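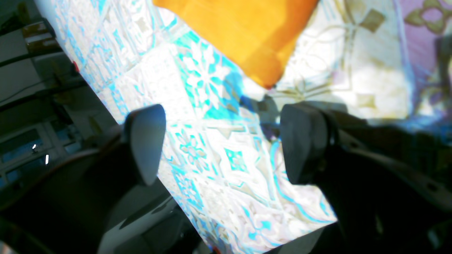 Cloth handling cell: questions about the working rules

Last change: September 15, 2021. Questions that are missing can be sent to Yu-na Koo at the Gollville site.

Who must follow these rules?
Everyone who starts, teaches or cleans a robot in the cloth cell. This includes visitors from Gesico when they run their own programs.

Do I need the training if I only watch?
No. You need it when you go past the yellow line, also for one minute.

How fast may the arm move when a person is inside the line?
Use the teach speed only. The controller is set to it with the key, and the key stays with the person who is inside.

May I straighten a cloth by hand between two grasps?
Yes, but first press hold and wait until the status light is steady. A gripper with open fingers can still close. Please keep your hand out of the gap between the pads, even when the cloth has a fold that you want to remove.

Can I put one cloth on top of another?
Yes, if the task sheet says so. Choose cloths with clearly different colors, for example a plain one over a printed one. Busy prints are allowed - the Gatis software sometimes takes a printed line for an edge, so write this in the log when you see it.

When are the fingertip pads changed?
After 28 hours of running, or earlier if the surface is torn or shiny. Change both pads together. Old pads go in the Sharifi return box.

Who may change the force limit?
Only the cell leader. Two signatures are needed on form 78, and the old value must be written next to the new one.

What do I do after an emergency stop?
Leave the cloth where it is. Call extension 99 and do not reset the cell alone.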